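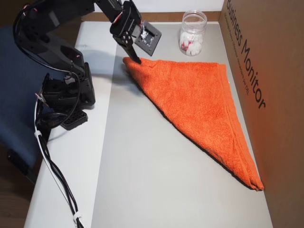

Does the sand need a full overnight in the oven before we batch mortar for the Stollura wall? For moisture correction, 84 minutes at 130 °C in a shallow tray gets the Flullberg sand to constant mass, and overnight gave the same figure.

2026-08-13

## Drying check, Flullberg sand

Sample taken from the middle of the bay, a hand's depth below the surface, and split once through the riffle box. Tray tared before loading.

- Mass in: 1,062 g
- Mass out at 84 minutes: 1,014 g
- Mass out after overnight: 1,014 g
- Loss: 48 g
- Moisture, dry basis: 4.7%

Mass was still falling at the one-hour weighing. The last two weighings before 84 minutes agreed within the balance resolution, so I stopped there. Tray was left to cool under a lid before each reading. A hot tray on that balance reads light and drifts upward for several minutes; earlier entries from December have this error and should not be used for correction.

Sand was stirred twice. On the first attempt, with no stirring, the surface crusted and the center stayed dark well past an hour. Discarded that run.

The Umell sand is finer and holds more water in the same bay. Not tested yet. Do not carry the 84-minute figure over to it.
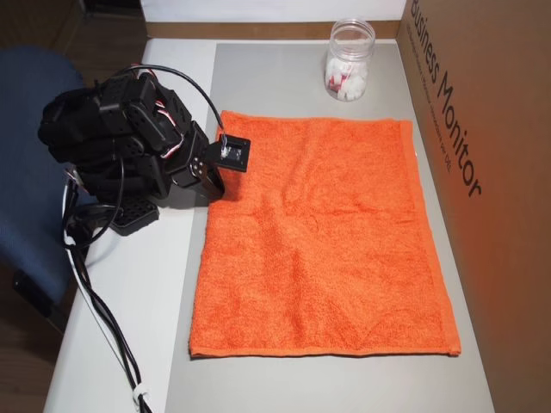

## Batch correction

Mix is 1:3 lime to sand by dry volume, converted to mass. With sand at 4.7%, each 10 kg of dry sand called for means weighing out 10.47 kg from the bay and taking 0.47 kg off the added water. The test panels made last week skipped the water half of that correction. Flow was too high on all of them and the joints slumped at the bottom edge.

Bulking is the other reason to stop gauging by bucket. Damp sand takes up more room than the same sand dry, so a bucket of it is short on sand. A bucket mix will come out lime-rich, and lime-rich panels have been the ones with the fine surface cracks.

Rainer oven holds 130 °C on the middle shelf. Top shelf runs hotter by the probe. Use the middle shelf only until the fan is looked at.
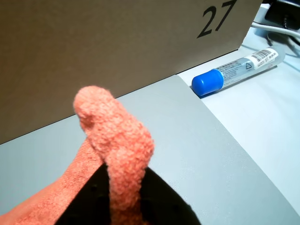 Retained splits from each delivery have to be kept dry and findable until the wall is signed off. Bags go in by pit and delivery, Flullberg and Umell never mixed in one carton. Pencil on masking tape has not lasted; two tags fell off in the store and those splits are now useless. A bold black number printed near the top edge, like the 27 on the brown carton, still reads when the face is at a slant, so I want ours marked the same way, large numerals and nothing else on that face. Pit, date of delivery and moisture go in the register against the number.

## Open

1. Run the Umell sand, same tray, weighing every ten minutes after the first hour.
2. Repeat Flullberg after the next rain with the bay uncovered.
3. Remake the slumped panels with both halves of the correction applied.
4. Strike the hot-tray readings from the register.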